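Small Table Styling: Your Questions

I get a lot of mail about the little square table, way more than I ever expected when I started Drarkine as a place to ramble about small-space decorating. So I've pulled the most common questions onto one page. If yours isn't covered, leave a comment and I'll add it when I next update (usually in September, when I'm stuck indoors anyway).

How big should the table be?

Smaller than you think! Measure the spot, then leave enough room to walk past with a bag on your shoulder. I spent three weekends moving a too-wide table back and forth before I gave up and sold it to a neighbor.

Square or round?

Square, if it's going against a railing or a wall. You can push one whole side flush and you don't lose that awkward sliver behind it. Round ones look lovely in the middle of a room, but I never have a middle of a room to spare. 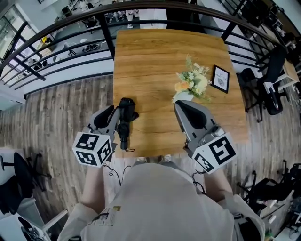 FLOWERS, FRAMES AND THE UMBRELLA

What colors work on a honey-brown top?

I keep coming back to pale yellow, cream and peachy orange. They're warm like the wood, and a white pot keeps the whole thing from going muddy. If your table has strong dark streaks and knots, let those be the pattern and go easy on everything else. I tried a striped runner once and it looked like a picnic had gone wrong.

Fresh flowers or fake?

Either! I'm not a snob about it. Fresh is a treat, but fake ones are fine if you dust them and bend the stems a bit so they don't all stand at attention. A few sprigs of light green poking out to the sides help a lot.

Where do I put the frame?

Next to the pot, with a bit of air between them. I like a small black frame with one word on a white card, like the NATURE one, and I stand it to the right of the flowers so the blooms don't flop over the lettering. You can print your own card at home on thick paper.

Can I really keep an umbrella on there?

Sure, as long as it's dry and folded. I lay mine flat with the handle toward the front edge, so I can grab it by the strap on the way out. A black one goes nicely with a black frame (and a black metal railing, if you've got one). Wet umbrellas go in the tub by the door, please. I have a ring on my old table that no amount of scrubbing will shift.

How do you clean the wood?

Soft cloth, barely damp, then a dry one right after, always along the grain. Lift the pot when you do it and check underneath, especially if you water in place. I stick felt dots under mine, and a sheet of 200 has lasted me ages.

Do you sell the cards?

Not at the moment, sorry! I may put up a free printable if enough of you ask.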